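The man who changes the pads

Vangelis Petridis keeps his spares in a biscuit tin. He looks after the grippers at Hakholm, and when I visited in April 2019 he had one in pieces on a tea towel before I had found somewhere to put my coat.

"Everyone wants to talk about the software," he said. "Software doesn't get jam in it."

His routine is written on a card in handwriting that only he can read. Pads are checked after every 900 grips. The pivots get a wipe, one drop of Zemix oil and another wipe, the second being the one people skip. "Then they ring me and say the fingers feel lazy. The fingers aren't lazy."

The worst week was last November. A gripper had begun to close with one finger ahead of the other, and Digby Bolger, who runs the shifts, blamed the cable. Petridis changed the cable. He changed the spring. He changed, at Bolger's suggestion, the table. After 4 days he found a grape pip behind a pivot.

"I kept it," he said, and rattled the tin.

Did Bolger apologise? "He bought me a pair of tweezers. From Digby, that's a sonnet."

The log stood at 1,294 entries when I looked, a good many of them reading "pads again". He has tried a cheaper set from Karakaya, which he described as having the grip of a wet bus ticket, and went back to the old ones within the hour.

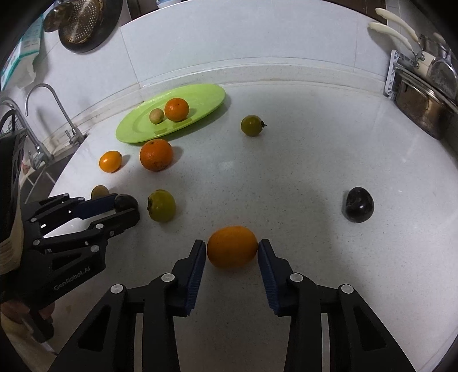

Pads are the part he will talk about until the kettle boils dry. They have to sit square to each other, and he checks by closing the fingers on something soft and looking at where it touches. Fruit does nicely. An oval orange one held at the tips, with a blue ribbed pad on either side, tells him more than his gauge does, and a small dark plum is stricter still. "Too tight and you've made a sauce," he said. "Too loose and you're on your knees looking under the cooker."

A new pad takes him 10 minutes to fit, most of it spent scraping off old glue with a plastic card from Triria, a gym he joined once. I asked whether he still went.

"I use the card every day," he said, and reached for the next gripper.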